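Cream jacket on a clothes rail: how do I get the lapels to hang right?

2023-04-18, posted by Wilma Jansen in Clothes Care
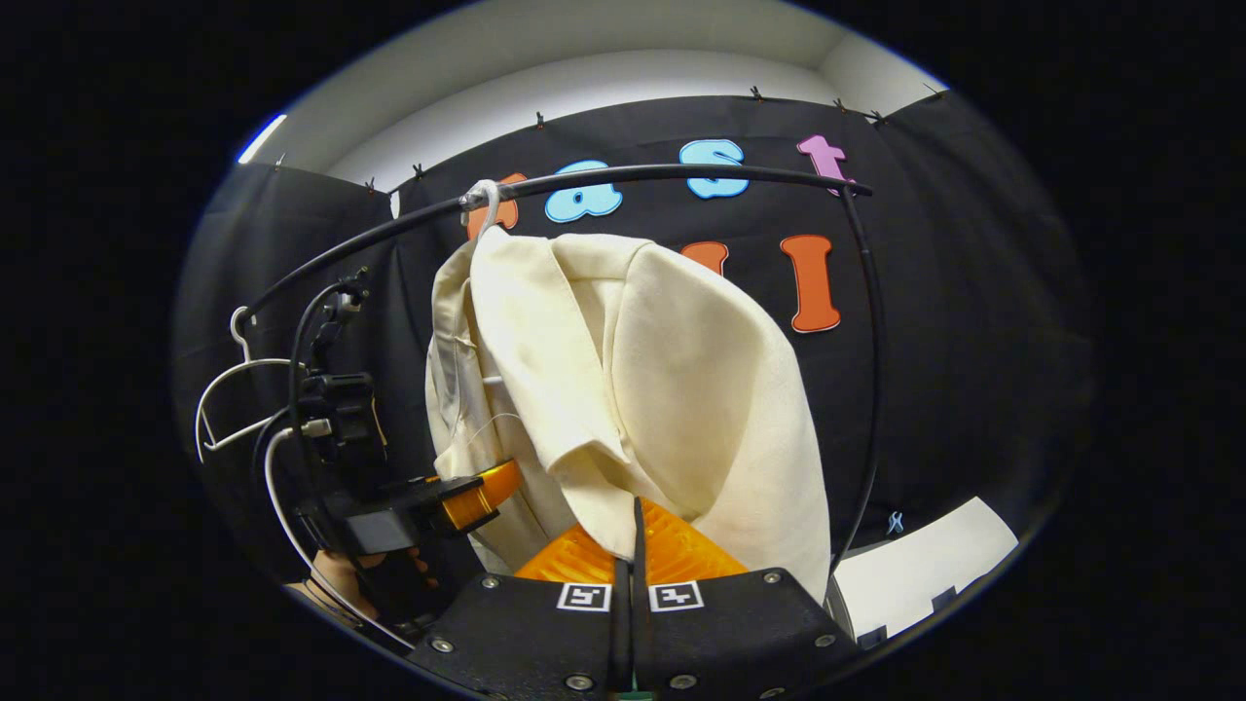 Should a thick off-white jacket be steamed on its hanger or pressed flat on a board?

Steam it on the hanger first, and press flat only the parts that still misbehave after it has cooled. Lapels usually need the board. Sleeves almost never do, and a sleeve pressed flat gets a crease down it that you will be wearing to every event until fall.

Now the longer version, for those with time on their hands. I bought a cream jacket in February for a wedding, on the theory that cream goes with everything, a theory put forward by people who don't drink coffee. It came from Plelora, folded into a parcel the size of a hardback book. It has been on a rail in my spare room ever since and it still looks like it remembers the parcel. The collar rolls the wrong way on one side, one lapel folds over near the bottom, and there's a fold down the middle of the sleeve deep enough to lose a bus ticket in.

What I've tried so far:

Hanging it in the bathroom while I shower. The bathroom mirror got a lovely steaming. The jacket did not.

Pulling the lapel straight and holding it there. Works for as long as I hold it. I can't attend a wedding like that.

A Noleo handheld steamer borrowed from my sister. It spat on the lining and I lost my nerve.

The label says polyester and wool, cool iron, do not wring. I was not planning to wring it. The wedding is soon and my other option is a navy dress with a zipper that has opinions. Please be kind and please be specific.

- Wilma Jansen

pressclothpaula

I did alterations for 15 years, and most of what came in "ruined" was a jacket that had been on the wrong hanger.

Look at the hanger before you look at the jacket. A thin one lets the shoulders drop, the collar follows the shoulders, and the lapel goes wherever the collar sends it. You want one with wide, rounded ends that stop just short of the sleeve seam. If the ends go past the seam you'll get little horns at the top of the sleeve, and those are harder to shift than what you have now.

Then do this:

Empty the pockets and undo the buttons. Give the jacket a shake from the shoulders.

Stand the collar up and steam the underside of it, where the fold goes. Hold the steamer a hand's width away. Turn the collar down with your fingers and leave it alone.

Go down the inside of each lapel, never the outside. On cream fabric a water spot on the outside dries with a ring. The Noleo spits when it's tilted or when it hasn't heated up properly, so run it over the sink for a minute until it settles down, then keep it upright.

For the sleeve, roll up a hand towel, push it inside so the fold is stretched over it, and steam from the outside with a thin cotton cloth in between. Take the towel out when the sleeve is cool.

If the bottom of the lapel still folds over, put the jacket face down on the board with a clean white towel under it. Cool iron, press cloth, and press straight down. Lift and move. Sliding the iron stretches the edge and then you have a wavy lapel, and you'll be back here asking about that.

Let it hang overnight with space on both sides. The fabric sets as it cools, and if you put it on while it's warm you'll be setting the shape of your elbows into it.

One more thing: don't press the lapel's roll dead flat. It's supposed to have some spring where it turns, just above the top button. Flat lapels look like a folded napkin.

Londitz_Larry

Take it to the cleaners. Mine on Londitz Street does a press-only for not much money and they have a machine shaped like a person. I have owned an iron for years and I believe it's in the garage.

Tell them it's cream so they do it on a clean pad. Mine came back with a gray stripe once. They did it again for free but I had to have a conversation about it.

kwonhouse_m

Agree with the towel in the sleeve. I'd skip the iron completely, personally. Polyester blends go shiny and you can't undo shiny.

Also check for loose threads while you're in there. Pale thread on pale fabric is hard to spot until you're in the photographs. Snip it close to the cloth, don't pull. I pulled one on a Kwon blazer and the hem came down as far as the side seam. My husband stapled it. We don't talk about that event.

If you cover it between now and the wedding, use a cotton bag or an old pillowcase with a hole cut for the hook. Don't leave it sealed in plastic after steaming or the damp stays in.

Comments

Wilma Jansen: Changed the hanger and did the collar and lapels tonight. One side is lovely. The other side is considering it. Will try the face-down towel method tomorrow once I've found a towel that is still white.

pressclothpaula: Hotel white isn't required. Just not the one you use on the dog.

Wilma Jansen: That narrows it down a lot.

Londitz_Larry: Did you call the cleaners

bettinaQ: Does the inside-of-the-lapel thing work on linen? Mine looks like a road map after 6 minutes in the car.

kwonhouse_m: Linen will take more heat than Wilma's, so yes, but the car will win again.

Wilma Jansen: Update on the sleeve: the rolled towel worked, fold is gone. I have hung the coffee mugs at the other end of the house until Saturday.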